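One ticket for the whole valley!

August 8, 2023

I finally tried the new Sustton day pass and I'm a bit in love with it. It covers every bus in town plus the little train out to Rurkum, and you just tap the same card all day (no more digging for coins while the driver waits).

My friend Deepika Salian came along and we managed two return trips before tea. The top deck of the 100 is still the best seat going, especially over the bridge!

Passes are sold at the Volum kiosk by the station. Do take the card number down in case you lose it. Next time I want to try the late bus home. 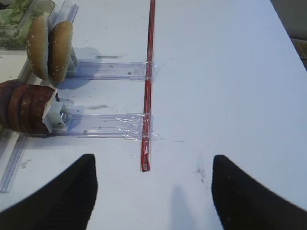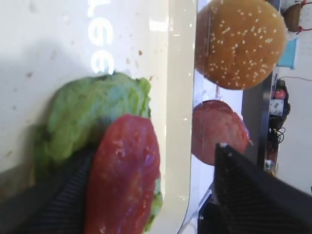
Sesame bun; tomato and lettuce.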